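Home Topics Kitchen & Dining Ask Sign in

Plastic cups stuck together, and what kind of tablecloth is best under them?

Posted in Kitchen & Dining - 1,615 views - 9 comments

Maarja Zariņš
I have a set of plastic cups in mixed colors that we use for parties and for the kids. I store them nested upside down, and the purple ones have jammed together so tightly that I can't pull them apart. They have a glitter finish and I don't want to scratch it. I already tried twisting and one cup made a cracking noise, so I stopped.

The other thing is the table. We have a round one and I keep a white flowered plastic tablecloth on it. Cups set upside down to dry leave rings and the cloth stays damp underneath. I've been running a desk fan at the back of the table, which helps some.

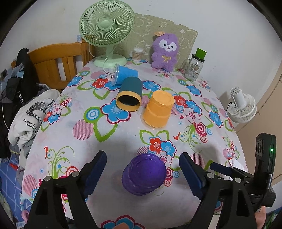
The cups are a few years old and I don't know if they can take hot water. There is no marking on the bottom that I can read. I would like to keep using them, so please don't just tell me to buy glass.

Share Follow 12 people found this useful

bestemo_kitchen
Cold inside, warm outside. Stand the stack right side up in a bowl of warm tap water and pour cold water into the top cup. Wait a couple of minutes, then pull straight up while holding the one below. Don't twist, that is what cracks them. Do not use boiling water on old plastic, it can warp the rim and then the cups will never stack right again.

If they still won't move, put one drop of dish soap and a little water at each rim and leave the stack on its side overnight. I got a stack of five apart that way last September.

When you put them away, lay a strip of paper towel between each cup. Or don't nest them more than three deep.

As for the rings - dry the cups on a rack. With a plastic cloth the water has nowhere to go, so the fan only dries what it can reach. If you don't have a rack, lay them on their sides and turn them once.

Share Reply (4)

Etisel400
just tap the rim on the counter a few times, works for me. soft tap

Share Reply (1)

scanlon_r
Agree with the warm water answer. For the tablecloth, wipe it with vinegar and water, half and half, and rinse. Lift it once a week so the table under it can dry too. Mine left a dull patch on the wood.

Share Reply

Related topics: Stuck jar lids - Drying racks - Table care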